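Desktop Teardown and Refurb: What We're Doing With the Old Towers

The spring intake at the Strachan Street workshop is larger than last year's. The Pirken offices cleared out their third floor in February and sent us 110 desktop towers, most of them business models with the memory and drives still inside. They arrived on pallets with no power cords and no keyboards, and they are now stacked along the back wall by the loading door. If you come in that way, please keep the walkway clear.

Every tower goes through the same sequence. First it gets an intake tag and a quick look at the outside. Cases with bent frames or broken front panels go to the parts side. The others are plugged in and given one chance to reach the setup screen. We write down what the screen says, or the beep pattern if there is no picture, and the tower moves to the teardown line.

For teardown, the tower is unplugged, the power button is held down for a few seconds, and the case is laid on its side. Working with the opening facing up is easier on the boards, and a dropped screw stays where you can see it. The side panel comes off and goes on the rack with its tag number in grease pencil. Please write the number on the inside of the panel. We had 47 panels last fall that had to be matched by trial and error when the outside markings rubbed off.

Memory comes out first. Press both end clips down and lift the module straight up by its edges. It goes directly into a slotted tray and should not be set down on the bench or on top of the power supply. Modules are sorted by type and size later, at the test station, so there is no need to read the labels while you are pulling them.

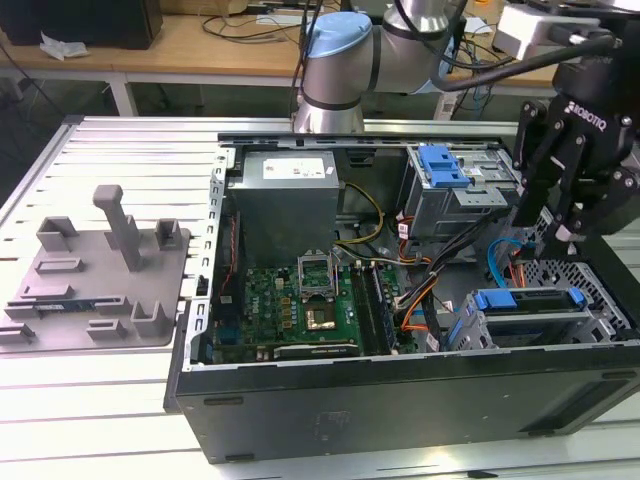 The processor is next when the board is headed for parts. Release the lever, raise the metal frame, and lift the chip without sliding it. If the board is staying in service, leave the processor alone unless the fan and heat sink need cleaning. Once a socket is open, nothing else should be passed over it until the frame is closed again or a plastic cover has been put on. Bent contacts are the main reason we lose a good motherboard. We have a box of covers in the second drawer of the gray cabinet, and more are on order from Ernolix.

Drives come out after that. Many of the business cases use colored plastic tabs or latches in place of screws, and on most of the Dell cases those tabs are blue. Squeeze or lift the tab first. If the cage does not move, look for a cable still attached at the back before you pull harder. Unplug data cables by the connector and never by the cable itself. The flat connectors snap off at the drive end, and a drive with a broken connector cannot be wiped on our equipment. It has to be shredded, even if it is otherwise in good condition.

All drives are logged by serial number before they leave the teardown area. Wiping is done overnight, and the log sheet stays with the batch until the next morning. Drives that fail the wipe go in the locked bin. We are still asked fairly often whether people can take a failed drive home for the magnets. The answer is still no.

Power supplies stay in the case if the tower reached the setup screen. If it did not, try a known good supply before writing off the board. Loose wires should be gathered and tucked away from the fans when you are done. Several towers came back from final testing last month with a cable rubbing against a fan blade, which is a five-minute fix but means opening the case again. Do not open a power supply for any reason.

Expansion cards are pulled only from towers going to parts. Graphics cards go on the middle shelf in antistatic bags. Network cards and older cards go in the flat box underneath. We have plenty of both, so a card with damaged contacts can go straight to board scrap.

Finished machines are rebuilt with matched memory and a wiped drive, then run for 3 hours under load with the Limix test disc. Anything that shuts off or reports a memory error goes back to the line with a note. Please say on the note what happened and how far into the test it was. "Bad" does not help the next person very much.

We have now refurbished more than 3000 machines since the workshop opened, and the Pirken towers should keep the line busy into early summer. The first batch will go to the after-school computer room and to the library's loan program. What is left will be offered to households on the waiting list in the order the requests came in. Monitors are a separate matter. We are short of them, especially ones with the stand still attached, and we can take flat-panel models at the side entrance during regular hours. We cannot take tube monitors.

A few items for people working the benches. Wrist straps are hanging on the hooks by the sink and should go back there. The small magnetic screwdriver set is missing two bits, so check your pockets and your toolboxes. Screws go in the divided tray by thread size, with the coarse case screws in the left section and the fine drive screws in the right. If you are not sure which one you are holding, put it in the cup at the end and it will be sorted later.

The morning session starts at 9:30 and the afternoon session at 1:00. Closed-toe shoes are required in the loading area.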